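首页 | 产业 | 自动化 | 家居制造 | 用工 | 数据

打印本页 | 发送邮件

软体家具翻新线引入双臂工位 Protitz调整整理岗位分工

家具翻新企业Protitz已在其软体车间启用首批双臂机器人工位，用于坐垫、长凳类产品出库前的清面与整理。公司称，该工段7月结束试运行，目前按两班生产，原有整理岗位未裁撤，岗位说明和计件办法均已改写。

Protitz的业务以酒店和办公场所退租家具为主。沙发、软包长凳等回收后经除尘、检缝、局部换面，再租给下一家客户。出库前的最后一步是整理：取走坐面上遗留的衣物、布料和包装物，抚平面料，检查边角，确认无误后贴签。这一步过去全部由人工完成，操作员需要长时间俯身，在坐面与墙面、靠背之间反复伸手。

新工位由系统集成商Grekora交付。每个工位配两条机械臂，末端为细长的黑色两指夹爪，指尖收窄，便于从织物褶皱处夹起单层布料。相机装在两臂上方的头部位置，视野覆盖坐面及其后缘。控制软件把任务分为三段：先判断坐面上有无松散物品，再决定由左臂还是右臂取物，最后对中央区域做一次面料检查。取物和检查之间设有停顿，双臂张开退到坐面近侧，为相机让出视野。

按车间的工艺文件，织物类物品是识别难度最高的一类。硬质物品轮廓稳定，夹取点容易确定；衣物和布料堆叠后形状不固定，一部分还会垂到坐面侧边，夹爪若从上方下压，容易连同坐垫面料一起夹住。Grekora为此把默认下压深度调浅，并规定夹爪闭合后先抬升一小段，力矩读数正常才继续移动。读数异常时，机械臂松开并退回，工位亮黄灯，由操作员处理。 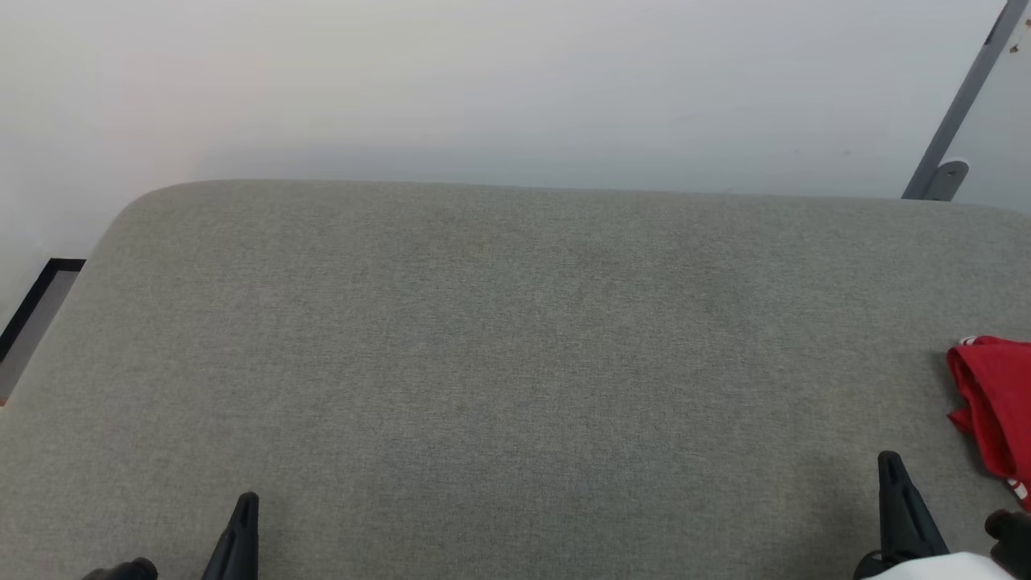
速度并不是项目验收的主要指标。验收文件列出的是误夹面料次数、漏检次数和人工介入次数三项。试运行期间，两个工位合计处理软体件2384件，其中263件由操作员介入完成。介入原因以布料卡在缝隙、物品超出相机视野以及面料反光导致判断置信度不足为主。公司未公布与人工工位的节拍对比，只表示单件用时仍长于熟练工，差距在薄型织物上最明显。

项目负责人布什拉·卡巴吉（Bouchra Kabbaj）在书面答复中说，公司最初的设想是让机器人同时完成取物和抚平两道动作，测试后放弃了后一项。“抚平看起来简单，但手上的力度要随填充物的软硬变化。同一款坐垫，用过一年和用过四年的手感不一样，我们没有足够的数据把这件事交给夹爪。”她表示，抚平和贴签目前仍由人工完成，短期内没有改动计划。

岗位方面，原整理组的员工现分为两类。一类为工位监护，每人负责两个双臂工位，处理黄灯、补做介入件并在终端上登记原因；另一类为终检，集中做抚平、边角检查和贴签。两类岗位每班中段互换一次。监护岗须完成64学时的内部培训，内容包括急停与复位、夹爪指尖更换、遥操作示教以及介入记录的填写规范。培训时间计入工时。

计件办法的修改在车间内争议较大。旧办法按整理完成件数计酬，机器人进入后，监护岗的件数主要取决于设备运行状况，与个人熟练程度关系减弱。新办法对监护岗改用固定班薪，另加介入记录质量考核；终检岗保留计件，但单价下调，理由是取物动作已从该岗位移出。部分终检员工认为下调幅度偏大，因为抚平和检查恰恰是耗时最多的部分。公司称单价将在一个季度后重新测算，测算所用的工时数据会向班组公开。

监护岗的工作强度也有不同看法。俯身和伸手的次数减少，腰部和肩部负担随之下降，这一点各班组意见基本一致。另一方面，黄灯出现的时间不规律，两个工位同时报警时，监护员须在两处之间往返，先处理哪一处没有明文规定。班组长提出增设报警优先级，由系统按停机时间排序并显示在终端上，Grekora已将该功能列入下一版软件。

示教数据的归属也写进了新的岗位说明。监护员在处理部分介入件时，会以遥操作方式带动双臂完成动作，过程被记录下来，用于后续模型训练。试运行阶段共保留有效示教记录1498条。按现行规定，记录只保存关节数据、夹爪开合状态和工位相机画面，不与员工编号关联，也不得用于个人绩效评价。员工可以要求删除当班误录的片段。

安全措施沿用车间原有的协作区标准。双臂运动范围外设光幕，人员进入后机械臂降速，手部越过坐面前沿则停止。工位改造时保留了原有的靠墙布局，坐垫类产品贴墙摆放，以减少夹取时的位移。卡巴吉说，这一做法带来的副作用是坐面后缘与墙面之间的窄缝照度偏低，落入其中的小件仍靠人手取出，车间正在比较两种补光方案。

同类工位已有其他企业采用。租赁家具服务商Dorkwood在其仓库使用单臂设备做坐面除尘，不涉及取物。面料供应商Gyamfi则参与了Protitz项目的前期测试，提供不同织法和颜色的试样，用于校准误夹检测的阈值。Gyamfi方面表示，浅色细纹面料在均匀光照下缺少可供识别的特征，相机难以判断面料是否已被带起，这类产品目前主要依靠力矩读数，检测阈值也单独设置。

Protitz计划在下一阶段把双臂工位扩展到靠背和扶手件。由于这些部件曲面较多，公司将先在白班试用一个工位，夜班暂不安排。扩展前需完成的事项包括更换更长的夹爪指尖、重新标定头部相机，以及与班组就终检单价重新测算的结果达成一致。设备维护合同仍由Grekora执行，易损件由车间自行更换，更换记录与介入记录合并存档。

打印本页 | 发送邮件

相关报道

Grekora发布夹爪指尖快换组件
Dorkwood仓库除尘设备完成二期安装
软包家具翻新：细纹面料的检测难点
计件工资遇上协作机器人，几家工厂的做法
Gyamfi扩建织物试样实验室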